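Clear objects in the training set: keep or drop?

ruairi_n
Posted July 2019
I'm up to 2,782 demos with the hand-held gripper and the clear organizer is driving me nuts. Three compartments, see-through all over, and the policy keeps closing on air. Do I keep recording it or drop it?

cletusk
Drop it. I burned 111 takes on a clear box in April and my grasps on everything else got worse.
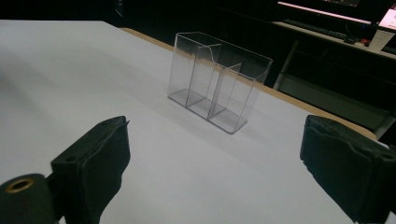 I'd go back to cups and solid boxes until those work, then try again.

lumillet
Disagree with Cletus! If you only record easy stuff you get a model that only does easy stuff. Turn the organizer a bit between takes and start from farther out (I do 19 starts per object).

cletusk
Nineteen starts on a white table, though? There's no contrast at all. Put a dark cloth down.

ruairi_n
Then it learns the cloth, no? I'll try half and half and retrain over the weekend.

lumillet
Post the numbers when you have them, please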